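Galerie | Werkstatt & Spiel | Schlagwörter: Tischfußball, Spielmatten, September

Matten, Mappen, Krimskrams — der Septembertisch

Kurz und schnell, muss gleich wieder runter. Der Umzug vom alten Regal in den Zimach-Schrank ist durch, fast jedenfalls. Dabei alles einmal in die Hand genommen, was wir für die Spielnachmittage so haben. Vieles war doppelt, manches fehlte seit Ewigkeiten und lag dann doch nur unter der falschen Mappe. Die Liste hat jetzt 248 Einträge, Gil-soo Won hat sie getippt, Danke dafür! Wer was ausleihen will: bitte die Nummer vom Aufkleber dazuschreiben, sonst suchen wir wieder den halben Abend.

Die Bilder kommen nach und nach rein. Reihenfolge ist keine Wertung. Einfach so, wie ich dazu komme.

Vorab ein paar Sachen, nach denen immer gefragt wird:

Spielpläne zum Falten — liegen jetzt unten, flach. Bitte flach lassen! Die von Brasa haben sonst nach einer Woche wieder den Knick in der Mitte, und dann kippen die Figuren um.

Würfel und Kleinteile — in den Dosen von Boateng, Deckel zu. Sieben Dosen, eine klemmt. Wer sie aufkriegt, darf sie neu beschriften.

Karten — sortiert bis zum Buchstaben M. Rest folgt, wenn mal Zeit ist. Die Quartette hat Chidubem Nwankwo durchgesehen, zwei sind unvollständig und kommen in die Bastelkiste.

Matten — die sind neu sortiert, gerollt wird nix mehr. Gerollte Matten wellen sich, und auf einer Welle läuft kein Ball gerade. Beim letzten Clullska-Turnier hatten wir deswegen Diskussionen bis abends um zehn. Zum Abwischen reicht ein feuchtes Tuch, kein Reiniger bitte.

Ausleihe für Gruppen ist maximal 12 Tage, Verlängern geht per Zettel im Fach.

Jetzt das erste Bild, weitere folgen.

Nr. 2054 — Fußballmatte

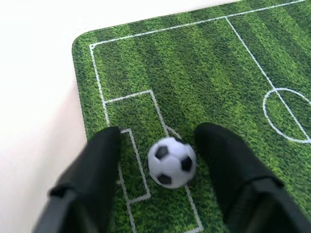

Fußball auf dem Tisch geht immer, auch mit den Kleinen. Tore stellt jeder wie er mag, zur Not zwei Radiergummis. Für die Regeln nehmen wir die Linien wie aufgedruckt: Ball im Strafraum heißt nur noch ein Schuss, Ball im kleinen Torraum davor — Torwart darf ihn wegnehmen. Anstoß an der Mittellinie. Die hellen und dunklen Rasenstreifen laufen parallel dazu, damit kann man prima Abstände für die Mauer abmessen (ein Streifen reicht, sonst wirds unfair). Ausleihbar ab Montag, Rückgabe bitte flach und mit Ball. Ersatzbälle liegen in der Schublade darunter.

Nächstes Mal die Murmelbahnen, wenn ich die Kiste finde.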